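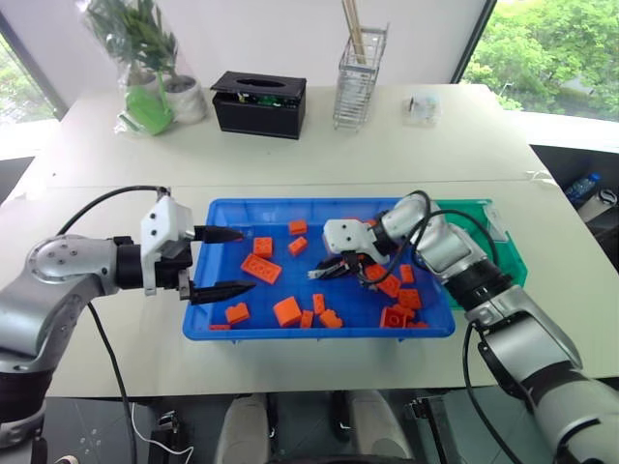

Corinne Isberg

I have been putting off writing up the Pivska grippers because every time I thought I'd made up my mind about them, they did something to change it. But I've had a pair on my two arms for four weeks now, the question keeps landing in my inbox, and I've got opinions. So let's go!

The short background: I paid $3000 for the pair, my own money, no discount. They replaced a pair from Garnisico that I'd used for longer than I should have. Those had short, flat, blunt fingers, fine for boxes and bottles and pretty hopeless for anything you'd find in a kid's playroom. The Pivska ones go the other way completely, with long black fingers that taper down to a point and a white housing behind them.

My test is toy bricks. I know, everybody does toy bricks, but they're so good for this. You get big ones and tiny ones, they land on their sides or upside down, and they have a habit of huddling together so there's no room for a finger on either side. I dump them in a blue tray and have the arms pick them out. It's cheap and it's cruel (to the gripper, I mean), and I can reset it with one hand while holding a coffee.

The tapered tips are the whole reason to buy these. With the Garnisico pair I'd come down over a cluster and just shove the entire thing across the tray like a snowplow. The Pivska tips slide in between two bricks most of the time, even when the gap looks too small. They open to 70 mm, plenty for the long bricks the wrong way around, and they close evenly. I didn't have to touch the centering once.
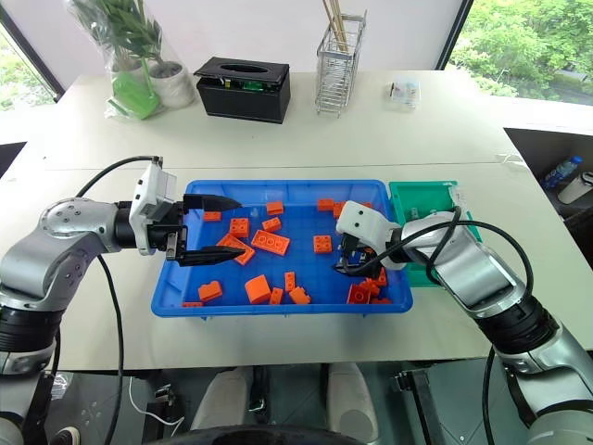
What I like less is how much you have to think about angle. Come straight down and life is good. Come in tilted, which my right arm likes to do when it's reaching across, and one tip arrives before the other and pushes the brick away before the second finger gets there. That's partly my own planner, I'll admit, but the old blunt fingers forgave it and these don't. I ended up slowing down the last bit of every approach, and that helped a lot more than fiddling with grip force.

The cables also deserve a grumble. They leave the housing and loop back over the arm, and you need to leave a generous loop or the wrist runs out of slack when it turns. I got it wrong the first time and had to redo both sides. The manual gives this a single sentence! The connector itself feels solid, though, and nothing has come unplugged on me.

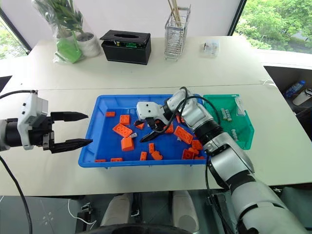
Pads and small parts

The inside of each finger has a dark pad with a fine grid pattern, and I think it's better than it has any right to be. Brick studs sit in it nicely, and smooth sides don't slip unless I've grabbed right at the very end of the tip. I longed for something like this on the old pair, where I used to stick on strips of rubber and then find them in the tray later.

Batteries are the harder job. They roll, so a pinch that's slightly off center sends one across the tray (or under a brick, where it sulks). My sorting run sends them into a green bin next to the tray, and the drop is easy enough, but getting one back out when it's up against the wall is miserable. The tip needs space on the far side and there isn't any.

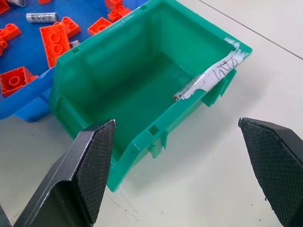 I did find that a little nudge toward the middle of the floor first, then a second try, gets most of them. It's slow and I wish I didn't need it. If your work is mainly round things in bins with walls, I'd try to borrow a pair before spending this kind of money.

Wear is the other thing people ask me about. The black finish has gone light along the edges of the fingers, more than I'd like for the price. The pads still grip fine. My longest session was eight hours with breaks only for refills, and the housings got warm but never complained.

I also looked at the Longo ones before ordering. They're lighter and the software is friendlier, but the fingers are wide at the end and I'd just escaped wide. For bricks and other lumpy little objects I'd buy the Pivska pair again, and I'd order spare fingers in the same box to save on shipping.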